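4.2 Gripper comparison on the desktop assembly task

The second set of trials compared two parallel grippers, the Tremholm unit and the Nakeck unit, on the part of the task where the fingers must work close to other components. Both were fitted to the same arm and driven by the Baro controller, so that differences in cycle time could be put down to the gripper and its fingers. Each gripper made 45 attempts at placing the processor and 45 at inserting a memory module. Closing force was held at 10 N for the processor and was left to the controller's default for the module.

An attempt was stopped and marked as failed if it ran past 900 s or if the part left the fingers before release. Parts were put back in the tray by hand between attempts. The tray holds the processor flat in a square recess and the memory module upright in a slot, which means that the two parts call for different finger openings and approach heights (Fig. 6). The arm positions for both picks were taught once and kept for all trials.

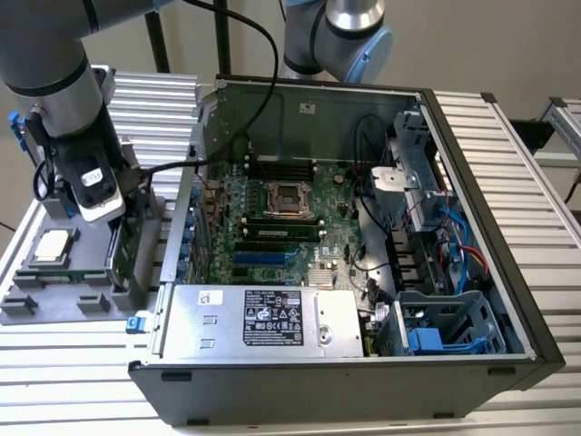 Figure 6. Workspace for the gripper trials. The processor and an upright circuit board module are in the tray below the gripper; the socket on the motherboard is open.

The Tremholm fingers are wider at the tip and needed a higher approach over the memory slots. This was set in the Wattimena motion planner as a fixed offset. Sinaga's earlier finger design was not tested again, as it does not fit the Nakeck mount.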